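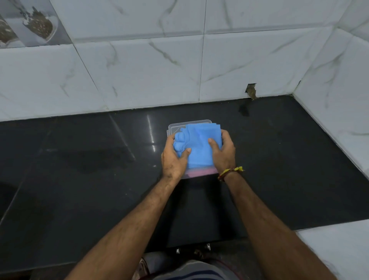

1 min read

7/9/20. Cloth packing, kitchen set

Koen and Fenna on collection, me on checking. Task is the folded cloths into the clear box, blue on top of pink. 103 takes in, 86 kept. Most of the rejects were hands going out of view at the start, a few were stopped halfway when the pile slid.

The pressing down is the bit we need more of. Both hands close round the stack, the top layers bunch up under the fingers and the fold lines go there. Current labels have "place" ending when the cloth touches the box, so all the pressing falls into "idle". Changed it: "place" ends at first contact, then "press" until both hands let go. Wim to update the Bakano sheet. Old takes need redoing, 40 of them, Agnes has the list.

Clear plastic on a shiny black worktop is hard going. The box outline tool loses the left and front edges in the reflections and picks up the streak of light beside the box instead. Drawing those by hand for now.

Total for the set is 2761. Godelieve wants a second worktop before October, a matt one if we can get it. Ask Dinareck.

To do: same task, pink on top. Also unpacking.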